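Category: Course Notes > International Finance > Unit 4

Hedging Currency Risk for Smaller Importers
Lecturer: Araba Amegashie
Notes updated 29 March 2023

Welcome back! We finished the theory of exchange rates last unit, and now we get to the part I've been looking forward to all term, where a real business has to decide what to do on Monday-morning money with a bill it can't quite pin down. Bring a calculator to the tutorial. A phone is fine.

1. Where the risk comes from

An Australian business that buys in US dollars and sells in Australian dollars has a gap between the two. It agrees on a price today, waits for the goods, and pays later. If the Aussie dollar falls in between, the bill goes up and the shop price (usually printed in a catalogue by then) stays put. We call this transaction exposure, and it's the one we'll spend nearly all our time on.

Two cousins of it turn up in the textbook. Translation exposure is what happens when a company with an overseas branch converts that branch's accounts into its own currency. Economic exposure is the slow one, where a rival who buys in a different currency becomes cheaper than you over several years. Both are worth reading up on, but neither will be in the short-answer test.

2. Our running case: Alemport

Alemport imports sporting goods and sells them to schools and clubs. It has just placed an order with its supplier, Rirnus, for US$10 a unit, 3,950 units, payable in June. So the payable is US$39,500.

Suppose the rate today is 0.6700, meaning one Australian dollar buys 67 US cents. Then:

39,500 / 0.6700 = A$58,955

Now let the Aussie slip to 0.6400 before payment:

39,500 / 0.6400 = A$61,719

The difference is A$2,764, on the same goods from the same supplier. For a business with thin margins that can be most of the profit on the order. And it cuts the other way too! At 0.7000 the bill drops to A$56,429. Do that one yourself before the tutorial, and watch that you divide. Multiplying is the most common slip in this unit and I see it every year, from very good students.

3. The forward contract

Alemport can ring its bank and agree now on a rate for June. Say the bank quotes 0.6710. The cost is locked:

39,500 / 0.6710 = A$58,867

Students often ask whether 0.6710 is the bank's forecast. It isn't a forecast at all. A forward rate comes from the spot rate and the gap between interest rates in the two countries, and you already have the tools for it from Unit 3 (covered interest parity, the lovely one with the arrows). The bank also builds in a margin, which a small customer will feel more than a large one.

The catch is that a forward is an obligation. If Rirnus cancels the order, Alemport still has to buy the US dollars at 0.6710 or pay to close out the contract.

4. Options

An option gives the right to buy US dollars at a set rate, and the holder can walk away from it. You pay a premium up front for that freedom. Suppose Alemport pays A$1,100 for the right to deal at 0.6700.

If the spot rate ends at 0.6400, it uses the option: 58,955 + 1,100 = A$60,055
If the spot rate ends at 0.7000, it lets the option lapse: 56,429 + 1,100 = A$57,529

Compare those with the forward. I love this comparison, because there's no single right answer, and the class nearly always splits. What would you want if the order was certain? What if it might be cancelled?

5. Cheaper habits

Plenty of small firms never touch an option. Some hold a US dollar account and top it up in bits through the year. Some have US dollar sales and use those to pay US dollar bills (a natural hedge). Others ask the supplier to quote in Australian dollars, which shifts the risk across and normally shows up in the price.

Sandhu, chapter 4, has a good worked example of partial hedging, where the firm covers half the bill and leaves the rest open. Skip the appendix unless you enjoy the algebra.

6. For the tutorial

Read pages 1 to 27 of the Tunton case. Then work out the rate at which Alemport would pay exactly the same with the forward as with no hedge at all. It's quicker than it looks. Come ready to defend one choice for Alemport in a couple of sentences, with your numbers on paper. 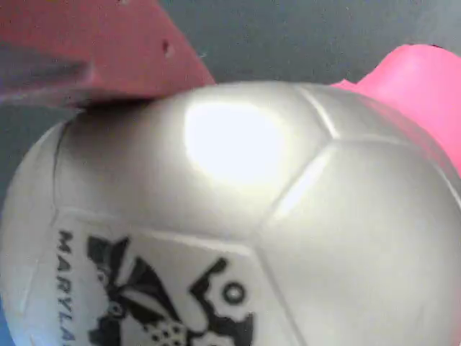
Figure 1. A white soccer ball.

Back to top | Course notes may be copied for class use | Contact the unit coordinator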